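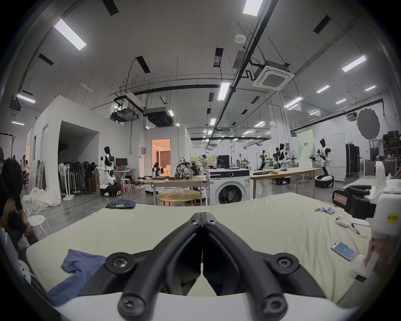 Gizella Kozma has heard the word "recyclable" so often that she no longer knows what she is being promised. Her comment, sent in to the Nellholm Repair and Reuse Group before its spring meeting, was that she had taken old cables and worn-out clothes to the same collection point for years and had never once been told where any of it went.

The group is putting her question, in much the same words, to Skolance, the firm that runs the household collection scheme in Nellholm under the name Stikarix. It has done so twice already. The first reply was a leaflet. The second was a link to the leaflet.

Stikarix was launched in January with a claim that "nearly everything" handed in is given a second life. The group would like to believe it. What it has been shown so far is one page of figures with no totals, no list of buyers and no line for what is burned or buried. A scheme that takes in phones, batteries, jeans and bedding through one hatch must have some way of sorting them, and residents are entitled to know what it is.

"I don't doubt that people there work hard," said Trudy McPhee, chair of the group. "I doubt the leaflet. If a shirt is cut up for rags, say rags. If it goes abroad in a bale, say that. Second life could mean either of them, or a week on a shelf and then the tip."

The group asked its own members to keep a note of what they handed in and what they were told at the hatch. Some 400 notes came back. Only 5 mention any answer beyond "it all gets sorted". One member was told that jeans are sold on by weight. Another was told the same week that the scheme does not sell clothes at all.

Batteries are a particular worry. The scheme's posters show them going into the same bag as small electrical goods, while the council's own advice is to keep them apart and tape the ends. Fouad Ouali, who wrote the group's letter, has asked for the posters to be taken down until the two agree. At the time of writing they are still up, including the one outside the library.

Skolance has offered a tour of the sorting hall for up to 50 residents. The group will go, and has asked to see the outgoing paperwork as well as the hall - a clean floor and a cup of tea won't settle much. The firm has not yet said yes to the paperwork.

Until then the group's advice is dull but safe. Mend or pass on what you can, wipe phones before they leave the house, and take batteries to a shop with a battery bin.

The next open meeting is at 7pm in the Miah Rooms, Nellholm. Entry is free. Notes from the hatch, signed or unsigned, may be left at the door for Hajnalka Virág.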